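第三讲讲义：办公椅怎么看、怎么调、怎么搬

上次课后有同学问我，一门讲室内陈设的课，为什么要拿一整讲来说椅子。我的回答很简单：桌子你一天摸不了几次，椅子你要坐七个小时！我自己在设计公司画图那几年，腰就是被一把特别好看的椅子坐坏的（那把椅子现在还在我家阳台上，堆着花盆），所以这一讲我会啰嗦一点，大家多担待。

先说名称，免得后面讨论的时候各说各的。扶手、靠背、坐垫、支架，这四个词请统一用，作业里别再写“椅子的胳膊”了，上学期真有人这么写，还写了两页。靠背常见的有网面和软包两大类。网面透气，夏天舒服，缺点是绷得太紧会硌肩胛骨，绷得太松人又会往下陷。软包坐着踏实，可是布面吃灰，浅色的尤其麻烦，选之前想清楚谁来洗。

再说扶手。我看椅子第一眼永远看扶手，这是跟Estela Aravena学的，她当年带我们跑卖场，每把椅子都先坐下，两只手往扶手上一搭，肩膀一耸起来就走人，连价签都不看。直的扶手好配桌子，弯的扶手手臂搭上去顺，但要注意它会不会顶到桌面下沿。大家量尺寸的时候，请量扶手最高的那一点，很多人量的是中间，回去一推，椅子卡在桌子外面，进不去。 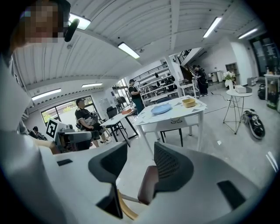
材料混搭也是这几年常见的做法，深灰配一点红棕，或者在一堆冷颜色里加一点浅木色，房间一下子就没那么像办事大厅了。我个人很喜欢这种搭法，不过木头的部分要多看两眼：边角有没有磨圆，接缝处拿指甲轻轻划一下，有没有翘。Rodel Samonte在Skalwood做过一阵子验货，他的习惯是把椅子整个放倒，从底下往上看，说正面谁都会做漂亮，毛病全在底下。我试过几次，确实是这样。

调椅子的顺序，请按下面来，不要跳：

先调高度。脚平放在地上，大腿差不多水平。
再调前后。膝盖窝和坐垫前沿之间留3指宽。
然后调扶手。肩膀放松，手肘自然落上去。
最后才动靠背。坐一会儿再调第二次，第一次调的多半不准。

有些椅子能调的地方很少，那就去调桌子，或者加脚垫，别硬扛着。

搬椅子也讲两句。房间里人多桌子多的时候，先看好路线再动手，别边走边找空当。白色桌腿特别容易蹭出印子，从旁边过的时候把椅子抬起来，不要拖。抬的时候一手抓支架，一手扶靠背上沿，千万别两只手拎扶手，扶手松动多半就是这么来的！椅子挪到窗边还要想一想日晒，绿树成荫的窗户看着舒服，可冬天叶子一落，太阳直直照进来，深色面料几个月就会褪一层。我1月份刚换掉一块这样的坐垫，心疼得很。

小组作业：4人一组，在教室、图书馆或者家里挑一把椅子，写一份观察记录。内容包括各部分的名称和材料、你们每个人坐上去的感受（高个子和矮个子的感受请分开写）、一条改进建议。要手绘一张侧面图，画得丑没关系，比例别离谱就行。Catalina Carrasco那一组上次画的靠背比人还高，我到现在都记得，哈哈。

参考书还是Lucian Bogdan那本小册子，复印件放在111室门口的架子上，看完请放回去。下一讲讲桌子，麻烦每人带一把卷尺。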